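**Progress report to the Drirnstead Fund**
**Project:** A plain-language handbook of small mechanisms
**Date:** February 27, 2019

When you gave us the grant, the application promised a reference book that a person with a drill press and moderate patience could use. I still think we can deliver that. I thought so in May as well, when I also thought the chapter on escapements would take two weeks.

## Where the manuscript stands

We have 206 finished entries, each with a line drawing, a short note on how the thing moves, and a warning about what tends to wear out first. Linkages, cams and ratchets are done. Geneva drives are done twice, owing to a misunderstanding about who was writing them, and the better version has been kept. The other one had nicer arrows, so we stole those.

Another 17 entries are drafted but stuck. Most of them are intermittent motions taken from old catalogs, where the engraving shows a handsome device that could not turn through a full circle without passing through its own frame. We built two in acrylic to be sure. The acrylic was sure before we were.
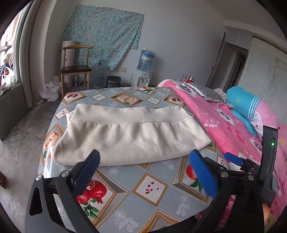

The drawings are going faster than the words. Grastis, the drafting shop we hired under the second budget line, has settled on one style of pivot symbol after a long correspondence that I will not attach. Fixed pivots are filled, moving pivots are open, and sliding joints get a short double line. Anything drawn before that decision is being redrawn at no charge, which they offered and I accepted before they could think it over.

## Testing with readers

We sent the cam chapter to the evening class at the Ririne workshop and asked them to build any one entry from the page alone. They were polite about it. The main complaint was that we give the lift of a cam but leave the size of the follower roller to the reader's imagination, and the reader's imagination runs small. Every cam entry now states a roller diameter.

They also asked for an index by purpose — "I want something that goes back quickly and forward slowly" — in addition to the one by name. It's a fair request and a miserable amount of work. I have started it.

## Money

We have spent $1,090 on test materials against a line of $994. The overrun is brass. I would like to cover it from the travel line, which is untouched because the one archive we meant to visit scanned the pages for us instead. Please let me know if that needs a form.

## What is left

- Finish or drop the stuck entries
- Complete the index by purpose
- Get a printing quote from Dovhaniuk for a binding that lies open on a bench (their first quote was for a hardcover that snaps shut like a trap)
- Write the introduction, which I have been avoiding

The escapement chapter will be in your hands with the next report. It has four sections, and three of them are good.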